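Learning to Fold: A Student Robotics Club Takes On Laundry

The Nestton Student Robotics Club began its current season in September with a decision that surprised several of its sponsors. After four years of building wheeled machines for obstacle courses, the members voted to enter the Drindell Household Challenge, a regional competition in which robots must complete ordinary domestic work on a tabletop. The club selected the folding category, generally regarded as the most difficult of those offered.

Cloth presents problems that a wooden block does not. It changes shape each time it is touched, and a grip that holds well in one place may slip in another. Much of the club's early work concerned the fingers, which the students have wrapped in blue tape and adjusted repeatedly since the first trials. 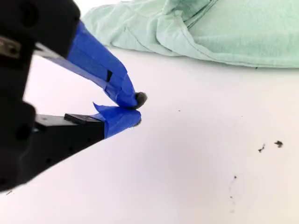

A small dark fragment held between the taped fingertips, with a green cloth behind.

The club has 17 members, of whom seven are in their first year. New members are assigned to the hardware group and learn to replace a motor before they write any software. The program group meets separately and prepares the movements to be attempted at each session. Both groups keep a shared log, now 28 pages long, in which every change to the grippers is recorded with the initials of the student who made it.

Work on a garment proceeds slowly. The rules require that the shirt be placed on the table by a judge, who may leave it in any condition, and the students accordingly practice with fabric that has been crumpled as well as fabric laid out flat. Deciding where to take hold of a gathered piece of cloth has occupied more meetings than any other subject.
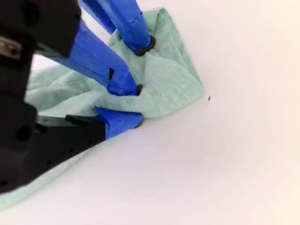
CAMPUS AND COMPETITION

Entries in the folding category are judged on the finished outline of the shirt, the alignment of the hem and the time taken. Each team is permitted two attempts, and the better score is kept. Teams may use purchased parts, provided that they assemble and wire the machine themselves.

The Nestton entry, which the students have named Tarar, uses a pair of arms placed on opposite sides of the table. The left and right arms are programmed by different students, and a considerable part of each session is given to settling which arm should move first. The club's faculty adviser attends but does not take part in those discussions.

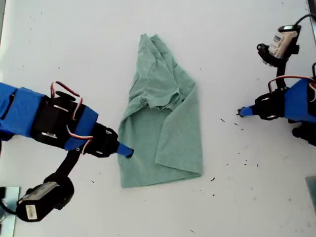 Funding for the season was provided by the Flinel Fund for Technical Education, which supports student clubs throughout the district. The grant covers replacement servos, travel to the competition and the entry fee. Members have also asked that a portion be set aside for a second practice table, so that the hardware group may test repairs while the program group continues its trials. A decision on that request is expected before the spring term.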